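Skornach Tableware Collection
Gallery 36: Cups for Everyday Use

Updated 4/23/24

The Skornach Tableware Collection holds cups, plates, bowls and serving pieces intended for daily use in homes, schools and canteens. The collection was established to keep a record of objects that are seldom preserved, as most of them are used until they crack or fade and are then thrown away. Gallery 36 is devoted to drinking cups. It covers pieces made for children and adults, with and without handles, and includes several groups that were received as complete sets.

Visitors to this page are reminded that the gallery presents a selection only. The full holdings may be consulted in the reading room at Golberg by appointment. Catalog numbers are given where a piece has been fully recorded. Pieces without a number are awaiting entry and may not be requested for study until that work is complete.

Tapered cups

The tapered cup without a handle is the most common form in the collection. The wider rim allows one cup to be placed inside another for storage, and a full household set can be kept in a small space. The form is found in glass, enamel, paper and plastic. Plastic examples are grouped by color in the storage room, and the pale shades are kept in closed cabinets to limit fading.

Color was often the only difference between cups sold together. In family use, each person at the table could be given a color and keep the same cup throughout the day. School canteens followed a similar practice, with one color assigned to each table or class. The Paredes gift, recorded under entry 1757, contains a number of cups acquired for this purpose, together with the original list of color assignments.
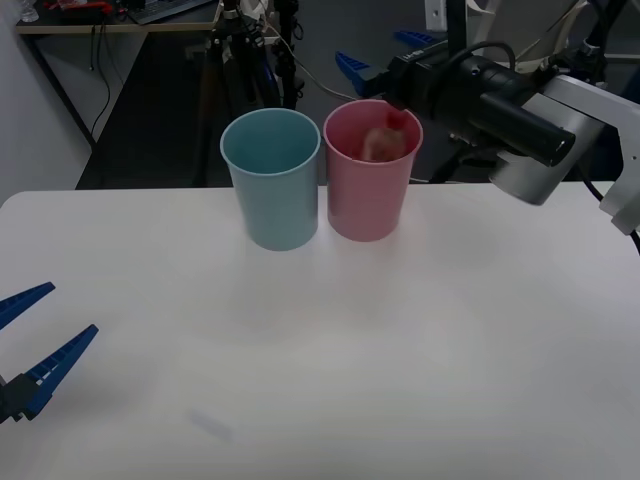
Two tapered plastic cups, pale blue and pink, side by side on a white tabletop. The blue cup is empty.

Cups of this kind are handled by the body and never by the rim, where wear appears first. Fine scratches, tooth marks and dull patches are regarded as part of the history of a piece and are not polished out. Stains are noted in the catalog entry before any cleaning is considered.

Related holdings

Handled cups. The handled cups are shown in Gallery 70, which also includes mugs and lidded cups for travel. Researchers comparing the two forms should note that capacity is measured to the rim in both galleries.

Trade literature. Price lists, order forms and store catalogs are held under entry 3357. The Trostico papers form the largest part of this group and are useful for matching shades to the names under which they were sold. Names such as "sky," "mist" and "shell" were used loosely, and the catalog therefore describes each cup in plain color terms.

Nested sets. Sets received in their original stacking order are stored in that order. Requests to separate a set for viewing must be made in writing and are subject to the approval of the collection office.

Use of this page

Text and pictures from this gallery may be used for teaching and private study, provided that the Skornach Tableware Collection is credited. Permission is required for use in print, on packaging or in advertising. Requests should state the gallery number, the intended use and the date by which a reply is needed.

Corrections to catalog information are welcome and should be addressed to the collection office at Golberg. Offers of gifts should include a short written account of where and how the pieces were used. Objects should not be mailed to the office before a reply has been received.

Previous: Gallery 35, Serving Bowls
Next: Gallery 37, Small Pitchers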